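The western was the cheapest thing on television to dress and one of the hardest to dress well. Every week a series needed a street, a saloon, a jail and a few dozen people to walk past them, and most of those people wore whatever was hanging on the rail nearest the door.

Bettencourt, which ran for four seasons in black and white, is a good case to look at. It was never the top-rated show of its kind and it isn't often repeated now. What it had was a leading man who stayed with it from the pilot to the last episode, a small regular cast, and a backlot town that got used so hard the boardwalk was replaced twice.

## A town with one street

The town in the series was called Wernudley. It sat somewhere west of a river that the scripts never named, and its population changed to suit the story. In one episode it can raise a posse of thirty riders before breakfast. In the next, the marshal can't find a single man to hold his horse.

The set was a single street with a bend at one end, so the camera could look down it without seeing the studio fence. The bank, the hotel and the livery stable were built with interiors. Everything else was a front with props behind it. Viewers who have watched the series more than once will know the hotel staircase, which also turns up as the staircase in a doctor's house, a courthouse and a riverboat.

Episodes ran 50 minutes and were shot fast. Two units often worked at the same time, one on the street with the principals and the other out in the hills with stunt riders and whoever could be dressed to match them from a distance. If you look closely at the chases in the second season, the lead's hat changes colour between shots.

## Hats, boots and the problem of trousers

Wardrobe on a show like this came from stock. The studio had made westerns for decades and kept the lot: cavalry tunics, dusters, calico dresses, gun belts in every size. The lead had his own outfit made in several copies. Guest players were fitted in the morning and on the street by ten.

Trousers caused more trouble than anything else. Period wool was hot under lights and split in the saddle. Denim was tougher and washed easily, so it crept in, first on the ranch hands and then on nearly everyone under the rank of banker. New pairs looked wrong on film, too dark and too stiff, and the wardrobe department ran them through the laundry over and over until they softened. Old pairs were kept and patched well past the point where anyone would have worn them home.

Purists have complained about this ever since. The cut is wrong for the years the show is meant to cover, and belt loops turn up long before they should. It doesn't seem to have bothered the audience, and by the third season the star was wearing denim as well. 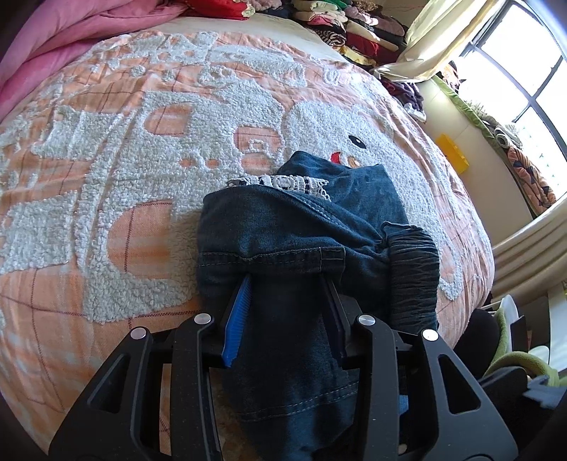

## The contract years

Like most series actors of the time, the lead of Bettencourt was signed for longer than he would have liked and paid less than people assumed. He worked through the winter, made personal appearances in the summer, and rode in parades in towns he saw only from the saddle. There was a comic book, a lunch box and a board game with a spinner that came off.

He was allowed to make films between seasons if the studio approved them. It approved 2. The first, Jeltus, was a mining drama shot in the mountains with a good supporting cast and a slow middle hour. It did modest business and then went to the bottom half of double bills. The other was a sea picture that hardly played outside the big cities.

Jeltus is worth finding. He talks more in it than he does in a whole season of the series, and there is a long scene at a kitchen table, with no music under it, that shows what he could do when the script gave him somebody to listen to. Reviewers at the time mostly mentioned his height.

## After the last episode

The series ended in July with an ordinary story about a stolen payroll. No one rode off anywhere. The cast had expected another season and some of them had already turned down other work for it.

The street stayed up for several more years and was rented out to other productions, with the signs repainted. The supporting players scattered into guest parts, and you can spot most of them in the police and hospital shows of the following decade - usually as a landlord, a judge or a worried father.

A home video release from Flutance collects the first two seasons. The prints are clean apart from some scratches on the early reels, and the original sponsor tags have been left on four episodes. The later seasons still turn up on late-night television, with a few minutes trimmed from each for the ads.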